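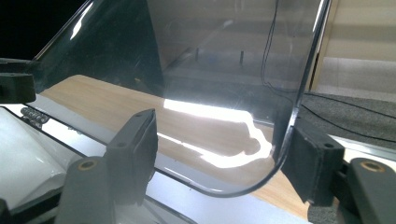
Clear acrylic over a wood-grain tabletop.

Rosberg Farm Policy Institute
Statement on delayed payments to beet growers in the Stevton district. Thread follows.

Growers who delivered beets to the Dellolitz mill last season are still waiting for the final part of their money. Under the supply contract, the balance falls due six weeks after the last load is weighed. That date passed long ago.

Our field office has heard from some 3000 households in the district. Most hold less land than they need to carry a loan from one season into the next. Many have borrowed again, this time from seed and fertilizer dealers, at rates well above those charged by the rural banks.

The public debate has been about the price per ton. The price matters, and we have written about it before. A fair price paid late is still a loss to the grower, who pays interest on the gap and has no right under present rules to claim it back.

The mill has said that it cannot pay until its own buyers settle. We accept that sugar stocks have moved slowly this year. The contract places that risk with the mill. In practice the risk has been passed down to the farm, with no change to the contract and no notice to the people who signed it.

The district office does have the power to act. It may order a mill to hold part of its sales income in a separate account for growers. The order has been used once in Stevton, against the former Koo mill, and growers there were paid in full before the next planting.

We wrote to the district office on 17th October asking for the same order to be made in this case. The letter was signed by Zubaida Satti, our director of rural credit. We have received a note confirming that it arrived. We have not received an answer to the request.

Our letter asks for three things: a separate account for grower payments, interest on every overdue balance at the bank lending rate, and a public list of what each mill owes, updated monthly during the crushing season.

On interest: the law already allows it where a mill and a grower agree in writing. Very few growers are in a position to ask. A person with a trailer of beets losing weight in the yard will sign the form that is handed over. The right should apply to every contract without having to be requested.

On the public list: mills report their unpaid balances to the state, but the reports are released long after the season has closed. Growers decide what to plant without knowing which buyer is behind on its bills.

Some members have asked whether the Institute supports holding back this season's crop. We take no position on what any grower does with his or her own beets. We do advise against signing a new supply contract that waives the old balance. Several drafts now in use at Dellolitz contain such a clause on the last page.

Growers should keep weighing slips, the signed contract, and any letter from the mill. Where a slip has been lost, the weighbridge office must supply a copy on request. Tenants who delivered under a landowner's name should ask for a written note of their share.

The Stevton field office will help with claim forms until the end of December. There is no fee, and membership is not required. Forms are also accepted by mail.

Replies to this thread are read by staff, but please do not post contract numbers or bank details here.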